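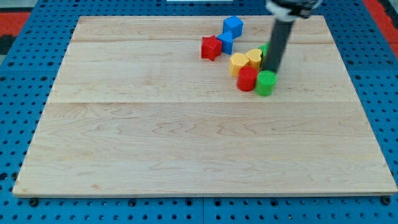

Planorix to close Kurkasville office after Prins takeover

Online listings company Planorix will close its Kurkasville office and cut jobs across its editorial and sales teams, three months after it was bought by the directory publisher Prins.

Staff were told at a meeting in March. The office will stay open until the lease runs out at the end of the summer, and most of the work done there will move to the Prins headquarters in Staltcombe. Some jobs will move with it. The company has not said how many, and people who attended the meeting said managers would not be drawn on a figure.

Drita Kelmendi, who took over as chief executive when the sale went through, said the two businesses had been doing the same work twice.

"We had two teams calling the same restaurants to check the same opening hours," she said. "We had two billing systems and two sets of sales reps, sometimes in the same parking lot. That was going to have to change whoever bought the company."

Planorix runs local listings and events pages covering 1,825 towns, most of them small. It makes its money from business owners who pay a monthly fee to appear higher in the results, and from display ads sold mainly to car dealers, home repair firms and banks. Traffic to the events pages has held up, but ad income has been falling for several years as local businesses move their spending to search and social media.

Prins publishes printed directories and has been late in moving online. Its own website, started as a companion to the books, never drew much of an audience. Buying Planorix gave it a working site, a mobile app and a sales list that overlaps only partly with its own. The price was not disclosed.

The combined site will keep the Planorix name. The Prins site will be switched off once its listings have been copied across, and visitors will be redirected. Printed directories will carry both names for one more edition.

What changes for the editorial team

The biggest change is to the events pages. These are now put together by seven regional editors, all based in Kurkasville, who write short previews and pick out a handful of events each week for the email bulletins. Under the new plan there will be three editors, all in Staltcombe, and event organizers will be asked to enter their own details through an online form.

Entries from the form will be published automatically unless they trip a filter. The filter looks for repeated entries, missing addresses and certain words. An editor will look at anything that gets held back, on the same working day if it comes in before 3 p.m.

Gorazd Janevski, who ran the events desk until he left in February, said he expected the pages to get longer and less useful.

"Organizers already send us their own copy, and we throw most of it out," he said. "You get the wrong year on it, or there's no start time, or it's a furniture sale that somebody has decided to call a festival. Somebody has to read it. If the three who are left can read it all, fine, but I did that job and I don't see when they'd do it."

Kelmendi said the form had been tested in a small number of towns over the winter and that the error rate was acceptable. She did not give the rate. She said the editors who stay would spend more of their time on the bulletins, which bring in better ad rates than the site does.

The freelance budget is also being cut. Contributors who write the longer town guides have been told that no new guides will be ordered this year. Those already ordered will be paid for at the agreed rate, including any that are not published.

Sales and support

Sales reps have been asked to reapply for positions in the merged team. Territories will be redrawn, and each rep will sell print and online space together as one package. Until now the Planorix reps have sold online only, on a higher commission than Prins pays. The new commission rate has been set between the two – closer to the Prins end, according to two people who have seen the offer letters.

Customer support will be handled from Staltcombe by phone and email. The live chat service on the Planorix site will end. Business owners who pay by annual contract will keep their current rate until renewal, and those who pay by the month will get 30 days' notice of any change.

That notice period matters to smaller advertisers, some of whom complained after a price rise last year that the first they knew of it was the charge on their card. Kelmendi said the notice would be sent by mail as well as by email this time.

The technical staff are the least affected. The developers who maintain the site and app will stay with the company, and Prins plans to add to the group once the listings have been moved. They will be allowed to work remotely after the Kurkasville office shuts, with a trip to Staltcombe once a month.

Severance

Employees who lose their jobs will get two weeks' pay for each year of service, with a minimum of 5 weeks. Health coverage will run to the end of the severance period. Those who are offered a job in Staltcombe and turn it down will get the same terms – a point that was unclear in the first letter to staff and was corrected in a second one a few days later.

Staltcombe is a drive of more than two hours from Kurkasville, and several employees said they did not plan to make the move. The company is offering a one-time payment toward moving costs but no help with rent.

Prins has given no target for savings from the merger. In a short statement it said the changes would "put the business on a steady footing" and that it had no plans to sell or close any part of the Planorix site. The town pages, including those with no paying advertisers, will stay up.

The transfer of listings starts next month. Business owners who appear on both sites will get an email asking which version of their details to keep, and if there is no reply, the more recently updated one will be used.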